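3. How Apples Are Kept at Home

3.1 From the orchard gate to the kitchen

It is a curious thing that so much careful work has gone into the keeping of apples in large cold stores, and so little into what becomes of them once they have been carried home in a paper bag. The growers of the Sestidley valley can tell you the temperature of their store rooms to a fraction of a degree, and they will do so with great pleasure and at some length. Ask them how the same fruit is treated in the kitchens of Sturnden, a short drive down the road, and the talk becomes a good deal vaguer. We found this gap interesting enough to spend most of a winter on it, and in this section we set out what we learned, with our thanks to the many households who let us ask them questions that must have seemed rather odd.

The households were reached through Flovico, the growers' cooperative, which delivers fruit boxes to 700 homes in and near Sturnden. A short questionnaire went into each box in the first week of January, along with a stamped envelope and a cheerful note promising that there were no wrong answers. We had worried that people would tell us what they thought a fruit grower wanted to hear, and the note was our attempt to put them at their ease. To judge from the frankness of the replies (one described a drawer "we do not open until spring") it did its job fairly well.

The apple in question was the Foley, a late red variety that makes up the bulk of the winter boxes. It is a pleasant, dense, slightly sharp apple that keeps very well in a proper store and less predictably anywhere else. We chose it partly for that reason and partly, we admit, for the simple one that everybody already had a bag of them.

3.2 Counter or cold

The first question was the plainest: where do the apples go when they come into the house? We had expected the answers to fall into two tidy groups, the counter people and the refrigerator people, and to some extent they did. What we had not expected was how strongly the choice seemed to follow the layout of the home. Where the refrigerator stood next to a desk or table that people used all day long, fruit tended to go into the cold and come out again one piece at a time. Where it stood off in a pantry or a back hall, the fruit stayed out, usually in a bowl, and usually in the room where the family did most of its sitting.

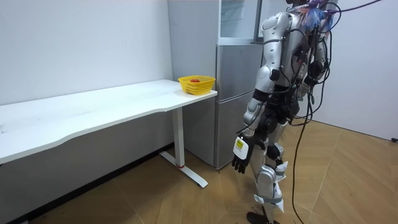 A good many of our respondents had given the matter real thought. Some kept a small number of apples out for the next day or two and held the remainder in the cold, topping up the bowl as it emptied, and these were also the households that reported throwing the least away. Others had simply gone on doing what their parents did. We heard from several people who had grown up in houses with an unheated cellar and who still felt, in apartments with no cellar at all, that a refrigerator was somehow the wrong place for an apple. We have a good deal of sympathy for this view. A cellar is cool, dark, and fairly damp, and a Foley is very happy there – the trouble is that a kitchen counter is none of those things.

The crisper drawer deserves a word of its own. It was spoken of with more feeling than any other part of the kitchen, and not always kindly. Many people did not know what the little slider on the front was for, and of those who did know, a fair share had set it once on moving in and never touched it again. Apples do best with the vent mostly closed, as they lose water through the skin and the moist air slows this down. Leafy greens like the same setting, which sounds convenient until one remembers that apples give off ethylene as they ripen, and that lettuce takes this badly. The households with 2 drawers could keep the peace by giving one to each. Those with a single drawer mostly put the greens first and let the apples take their chances on a shelf.

3.3 What people look for

We also asked how people decide whether an apple is still good to eat. This turned out to be the part of the questionnaire that people most enjoyed, and the margins were full of extra notes. Color came up constantly, although with a red variety it is a poor guide, for the red of the skin says a lot about how much sun the fruit had on the tree and rather little about how it has been kept since. Firmness is much better. Most people press with the thumb near the stem, and some tap the fruit with a fingernail and listen, as one might with a melon. Smell was mentioned less often, which surprised us, as a strongly scented apple at the end of winter is very often one that has begun to go mealy inside.

The hand, in short, does more of this work than the eye. People pick the apple up, turn it over, feel its weight, and come to a decision that they find hard to put into words afterward. We had asked them to rank the signs on a scale from 1 to 5, and quite a few politely ignored the scale and wrote us a paragraph in its place. Those paragraphs were worth more to us than the numbers would have been, and we have drawn on them freely in what follows. We would only add, for readers who do not have winter apples to hand, that a good red apple and a tired one can look very much alike from across a room (Figure 1).

Figure 1. A red apple, held up.

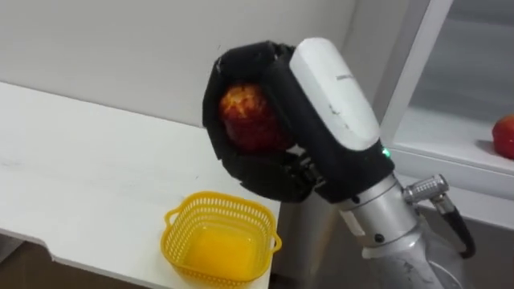 3.4 Limits of the household survey

There are some plain limits to all of this, and we would like to be open about them. People who order a weekly fruit box are likely to care more about fruit than their neighbors do, and they may well waste less of it. We asked about one variety in one season, and a softer early apple would surely have given us a different set of stories. The growers have offered to carry the questionnaire in their autumn boxes as well, and we hope to take them up on that kind offer when the first early fruit comes down from Sestidley.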